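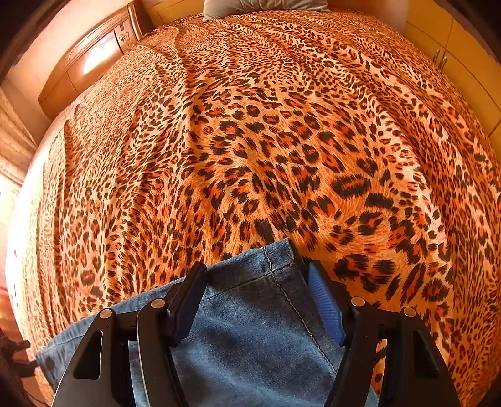 Hem-first grasping

Hem-first grasping is a method in robot learning for picking up and folding clothes. The robot is taught to look for a finished edge – a hem, a cuff, a waistband – and to close its fingers there before anything else. It was put forward by Shahab Jalali and Upendo Makori as part of the Lesthorpe project on household laundry. Most of the training data comes from hand-held grippers used by people in ordinary homes, not from robots.

Background

Earlier work on cloth mostly went for the highest point of a crumpled pile, or for the middle. Easy to find, easy to lift. Trouble is the garment then hangs in a shape that tells you very little, and a second arm has to hunt for a corner while the first one holds. The Warnska folding system worked this way and needed several regrasps per shirt. Makori's argument was that people seldom do this. They reach for an edge they already know.

A hem also has physical points in its favor. It is thicker than the cloth around it, stiffer, and it often casts a small shadow. On denim the stitching gives the camera a line to follow. A corner where a hem meets a seam is better still, as it fixes both position and direction.

Data collection

Demonstrations are recorded with a hand-held tool with two black fingers, padded in blue on their inner faces, and a wide-angle camera that keeps both fingertips in view. The person holds the tool over a garment, opens the fingers on either side of the hem, closes, lifts and folds. The published set covers 70 garments in 11 homes. Beds were preferred over tables. Softer, messier, closer to real use.

Collectors were told not to change the bedding. This was a late decision and caused some argument in the group, but it gave the set its range of backgrounds. Animal prints, florals, stripes, plain sheets. A blue denim piece on a leopard-print bedspread is a fair case of what the model has to deal with: the color of the garment stands well apart from the cloth under it, while the spots and the folds of the bedspread throw up plenty of false edges. Strong light on one side of the bed makes it worse.

Method

The model has two stages. The first marks likely hem points in the camera picture and gives each one a direction. The second takes the best point and puts out a short path for the gripper, including how wide to open. No depth sensor is used. Jalali has said this was a matter of cost at first and was kept becuase the results held up.

Approach angle matters a lot. Fingers come in across the hem, pads facing each other, and the lower finger pushes slightly into the mattress so it gets under the edge. On a hard table the same move tends to jam. A separate table version, called Lyimo, opens less and comes in flatter.

Results

In the main test a two-armed robot made 20 attempts on each of 6 garment types. Trousers and jackets did best. Thin shirts did worst, mainly double grasps – the fingers took the hem and a pinch of bedding with it. Against the top-of-pile method the number of regrasps fell by about half.

Patterned bedding lowered the score less than expected. Most of the errors there were on printed lines mistaken for seams. Garments in a print close to the bedding were a different story and the authors list them as unsolved.

Criticism and later work

The main complaint is that the method assumes a hem can be seen at all. With a garment balled up or inside a basket there may be none in view, and the first stage then returns a weak guess. A shake-out step was added in August to deal with this, it helps but slows things down. Others have pointed out that inside-out clothes were left out of the test altogether.

The Zasura group later reused the hem detector for towels and pillowcases, with the path stage retrained from scratch. Socks were tried and droped.

See also

Cloth manipulation
Imitation learning
Parallel-jaw gripper
Grasp planning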